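Lists > Stodach Stores > October > Re: Shelves and soft things

Joanne Heywood wrote:

> Could somebody tell me what's happening with the white shelving? I've got
> towels and a few cloths to bring over and I don't want to dump them on the
> floor again. Also, is the pink pet bed meant to live anywhere?
>
> Joanne

Hi Joanne (and everyone),

Yes please, bring the towels! The white metal shelving is staying where it is, and Alfie and I have agreed to leave the top shelf alone, as it's full and I'm fed up of getting things down and putting them back up again. Anything made of cloth goes lower down.

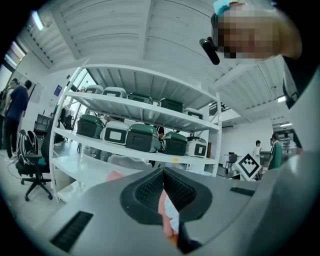

My only plea is that you fold before you come. Big towels in half and half again, then in thirds, with the fold facing out so you can pull one without the whole pile sliding off. Declan rolls his and swears by it, but rolled ones wander about on a bare metal shelf and I always end up on my knees after them.

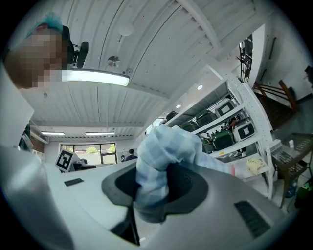
Thin cotton is the real nuisance. It looks fine when you put it down and by teatime it's a heap — I lay mine flat, smooth it with my forearm and fold it in on itself. Lionel asked about ironing. No, Lionel.

As for the pet bed, I'd like it off the floor eventually. It's got those nice padded sides, so nothing should be stacked on it or they'll go flat. Take the orange bolster out first and stand it beside the bed, otherwise the whole lot gets too tall.

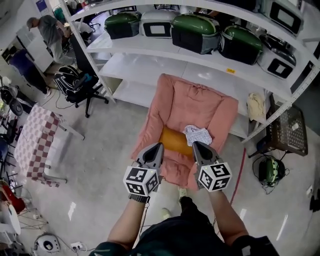

Stodach Stores Digest, Vol 9, Issue 6

The woven tray could do with a shelf too, if somebody has a better idea than mine (mine was "next to the towels"). I'll be in from nine with the kettle on, and Joanne, if you've got any spare labels, pop them in your bag.

Beverley Blackburn

Contact the list owner | © Stodach Stores list members | Back to top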